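Elurby: catch records from the Vaderum club bass season

README

Elurby is a cleaned-up table of tournament catches from one season on Vaderum Reservoir, and I'm really happy to finally have it in one place! It holds 1206 weigh-in rows from 22 events, covering 152 anglers. If you've ever wanted to argue about spinnerbaits with real numbers behind you, have at it.

Files

catches.csv has one row per fish brought to the scale. anglers.csv has one row per angler, with the names swapped for codes. events.csv has launch time, water temperature at the ramp and sky conditions.

Columns in catches.csv

event_id, angler_id, species, weight_oz, length_in, lure_type, depth_ft, alive_at_release

Weights are in ounces all the way through. The June events were first written down in pounds and ounces, so those were converted (the old values are in weight_raw if you want to check my math).

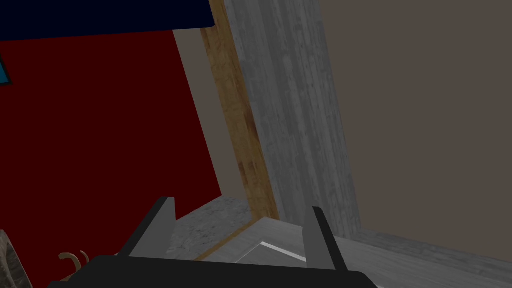
Lure type was the fun part. Anglers wrote whatever they liked on the cards, and I boiled it all down to 9 groups. "Jig" and "swim jig" stay separate, and I will happily defend that. Blank means the card was blank.

Known gaps

Depth is missing for most of the early events. Spotted bass and largemouth may be mixed up in a few rows from the Warraich arm, where two scales were running. Fish that were culled on the water never made it into the table.

Loading it

Any spreadsheet will open the files. The Ernuleo scripts in the tools folder draw the season standings and a great little plot of weight against water temperature.

Corrections are very welcome, especially from anyone who still has their cards! Send them to Shahzad Abbasi through the issues page.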